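Trendent two-finger gripper with foam pads, used for 30 days

We bought this set in May for packing vegetables. The delivery from Tradstead took five days and the manual is short but clear. Mounting was easy for me, though I had to read the page about the cable two times.

The grip is gentle and I am satisfied with it on round and long vegetables. Thin plastic bags are more difficult, and I would like softer tips for them. The price of 2965 is high for a small workshop.

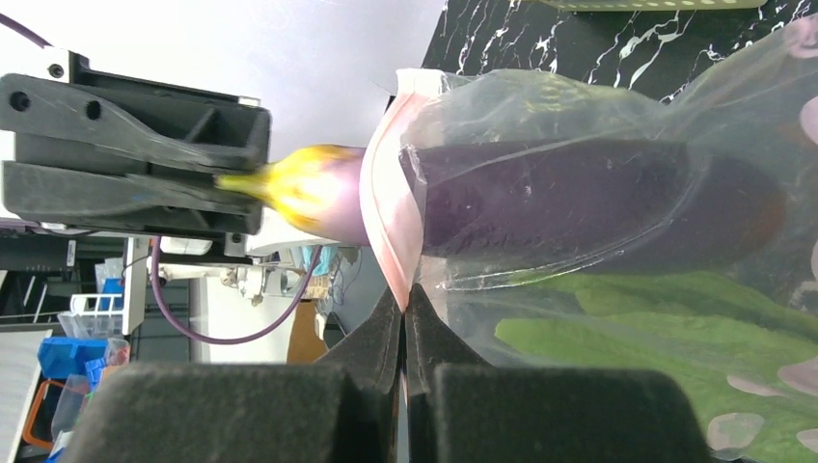 Aubergine and clear bag, with the foam pads just below the rim.

I would buy it again, but please order spare pads at the same time.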